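Li-hua Leung
10 Jul 2024

Some people asked me what I do all day with two small robot arms and a piece of cloth. I try to explain it in a few posts. My English is slower than my hands, so please be patient.

1/ We collect examples for a learning system. A person moves the arms from a distance, the computer records the joints and the cameras, and later the model tries to copy. The task this month is folding one cloth. In our notes the task has the name Sallar. The arms together we call Skirnby.

2/ One example we call an episode. The goal is 469 episodes before we train again. In February we trained with only 50, and the model learned to touch the cloth very politely and then wait.

3/ The most important part of the episode is the start. If I always put the cloth down in the same way, the model knows one cloth position and nothing else. So I lift it, drop it, and do not correct it. It is harder than it sounds! My hand wants to make it nice.
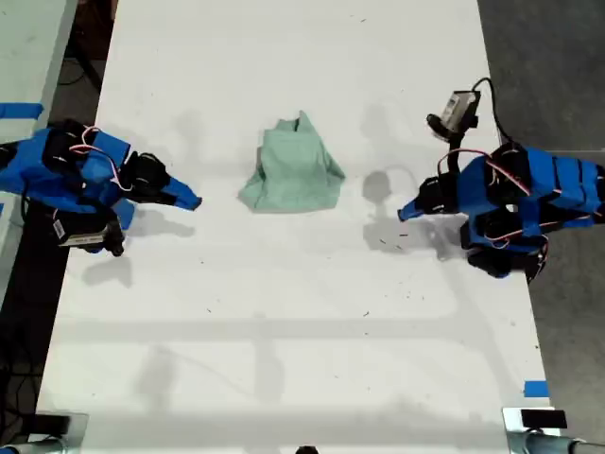
4/ Before recording I also bring both arms to the waiting position, with the fingers open to the same width. For one afternoon I forgot this for the left arm. Those episodes are still on the disk in a folder with the name "left lazy". I did not decide yet if we can use them.

5/ Shadows are a question I get often. Do we remove them? No. The lamps stay where they are and the arms make shadows when they move, and the model has to live with this. What I do control is the window blind. It is closed for every episode.

6/ About mistakes. When the gripper loses a corner and I catch it again, I keep the episode. My colleague Yen wanted to delete all of these. We discussed it for a long time, and now we keep the ones where the recovery takes one try. Two tries or more, we throw away. I am not sure this is the correct border.

7/ I was too fast in the beginning. I was proud of my speed, but when I played the recordings again, the cloth was a blur in the wrist cameras exactly at the moment of the grasp. Now I go slow near the cloth and normal speed in the air.

8/ On a good day I finish 66 episodes. After this my wrists are tired and my folding becomes sloppy, so I stop, also if the list says 100.

9/ Next cloth is thicker and is called Forley in the notes. I tried it a little without recording. It does not want to stay folded, it opens again like a book. If you have collected data with thick fabric, please write me how you hold the second fold. I read all replies, but I answer in the evening.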